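The drawer, the felt board and far too many tape measures

I have been putting off the odds and ends for the best part of a year. Every house must have a version of this, I think, and ours has spread from one kitchen drawer to two kitchen drawers, a shoebox on the landing and a carrier bag hanging off the back of the cupboard door where the hoover lives. You go in for a fuse and come out twenty minutes later with a birthday candle, a key that fits nothing and no fuse.

Anyway, October came and the evenings drew in, and I decided this was the month. I had a pot of tea, I had the radio on, and I tipped the first drawer straight out on to the kitchen table, which was my first mistake. Things rolled. A battery went under the fridge and is still there as I write. Small screws went into the crack where the table leaf folds, and I had to turn the whole table on its side and shake it like a rug.

It was my neighbour across the way who put me on to felt. She sews, and she lays everything out on a padded board so the pins and buttons stay where they've been put. I'd never thought of it for hardware, but of course it works just as well. A thing put down on felt stays put down. It doesn't skate about, it doesn't scratch, and it doesn't make that awful clatter that brings the dog in. I bought a length of oatmeal-coloured felt from the remnants basket at Gimberg and stapled it round an old noticeboard, and it cost me four pounds and most of a Sunday-ish sort of afternoon, the kind where it rains and you don't mind.

I'll say now that mine is not a lovely piece of work. The corners are lumpy. I folded them the way you'd wrap a present, and felt doesn't want to be folded like that at all, it wants to be cut away underneath first. If you make one, cut the corners. I also used the short staples because they were the ones in the gun, and two of them have already worked their way out.

But oh, the difference it makes! I've been going through one box at a time, everything out on the board, a good look at it, and then into a pile. I don't have clever names for the piles. There is a pile for the kitchen drawer, one for the shed, one for the charity shop in Zekedwood, and one that I call the pile of shame, for things I have kept for years without knowing what they are.

What I like best is how different everything looks when it's set out with a bit of space round it. In the drawer it's all just stuff, one grey tangle. On a board you start to see what you've really got, and how much of it you bought twice.
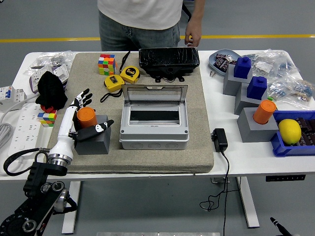 Two yellow tape measures on the one board, and a Rubik's cube for company.

Tape measures are my own weakness, I should confess, so I have every sympathy. I can never find one when I want it, so I buy another, and then of course they all come out together like buses. The best of mine is a long one with a lanyard, and I do recommend a lanyard, you can hang it on a hook and see it from across the room. The worst is a little freebie from a carpet shop that only goes up to 155 centimetres before it jams. I measured for the landing curtains with that one. We won't talk about the landing curtains.

Puzzle cubes turn up everywhere too, don't they? I found one behind the boiler, with a sticker missing, and I can't for the life of me think how it got there. I've never solved one. I can do one side and then I lose heart. It has gone on the windowsill, where it looks cheerful, and I've stopped pretending I'm going to learn.

Then there are the electrical bits, and these took me longer than everything else put together. Junction boxes, plug tops, lengths of cable that came with something and were never used, all of it in clear bags that had gone cloudy. My rule now is that if it's in a bag it needs a label, even a bad one. I've been using brown luggage labels, a pack of 200 from the stationer's in Etport, which sounded like a ridiculous number and I have already got through 50. "White things, back bedroom" is what one of them says. It means something to me.

I'm very fond of a box with a clear lid for this sort of thing, one with a hinge so the lid can't wander off. You can leave it open while you're sorting and drop the little pieces straight in, and afterwards you can see what's inside without opening all of them in turn. I had been keeping everything in old ice cream tubs, and the trouble with ice cream tubs is that they all say vanilla.

Cables I coil loosely and tie with a bit of wool. I tried the proper reusable ties and they caught on everything, including my cardigan. Wool is free in this house and it comes in colours, so the phone chargers are blue and the ones for the lamps are green, and there is a single red one which I tied before I'd thought of the system.

The odd clothes were a surprise. Three gloves, none related. A woolly hat I'd been accusing the cat of hiding since last winter. I don't know why hats end up in with the hardware, but I suppose you come in from the shed with your hands full and it all goes down together.

I'm now two drawers and the shoebox in, with the carrier bag still to go. The pile of shame has been through one round of asking people, and I can report that the plastic thing with the spring belongs to the blind in the bathroom, which has been broken since we moved in. So that's a job for next week, if I can find the steps.

A few of you asked about the tea tray in my last post. It's an old Unnithan one, and I've never seen another. The handles want gluing again.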